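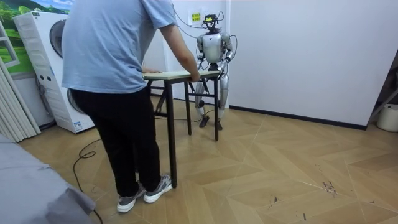
## 3. Checking the table before use

Do this each time you unfold the Clarkeo, even if you only moved it across the room.

1. Place the table on a hard, level floor. On carpet, keep all the feet on the same surface.
2. Check that the crossbars are fully seated. You should not be able to lift them with a finger.
3. Put both hands on the top, near opposite corners, and press down evenly. Hold for 5 seconds.
4. If the table rocks, turn the leveling foot on the short leg until it stops. One full turn raises the foot about 3 mm.
5. Press again. If it still rocks, fold the table and start over from section 2.

**Caution:** Do not sit or stand on the top. Keep fingers away from the hinges when folding.

**Note:** The hinges are greased at the factory and should be good for 1,000 folds. After that, put a drop of light machine oil on each hinge pin and wipe off the extra.

### Cleaning

Wipe the top with a damp cloth and dry it right away. Bleach and scouring pads will dull the finish.

Replacement feet come in packs of 4 (see the parts list in section 5).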